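Folding and Laundry FAQ

I get the same handful of questions every time I post about laundry, so I finally put them all on one page. I'm Areeba, I fold a LOT of clothes, and these are my answers (yours may be different and that's fine!).

Where do you fold?
On the bed, always. I've tried the kitchen table and the top of the dryer, but the bed is the only spot big enough to spread a sweater out flat. I make it first, so everything has a smooth sheet under it.

How do you fold dark things without getting them covered in lint?
Shake them out, lay them flat and run a damp hand over them before the first fold. I do the navy and black stuff in one go - then I only have to hunt for lint once.
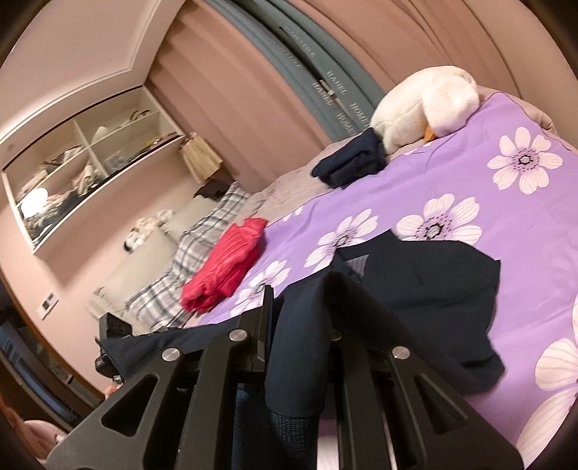

Do you button and zip everything first?
Zippers yes, buttons only the top one and the middle one. Life is short. If there's a lining, I reach in and pull it straight before I fold, or it bunches up and you get a lump in the drawer.

What about ribbed cuffs and waistbands?
Don't stretch them when you pick the thing up! Grab it by the main part of the fabric and let the ribbing hang.

How long does a full load take you?
Around 14 minutes if I don't stop to match socks. Socks are a separate job and I do them in front of the TV.

Can I send you my own folding question?
Please do. Faisal Lodhi wrote in about fitted sheets and I'm still working on that one - mine come out as a ball too.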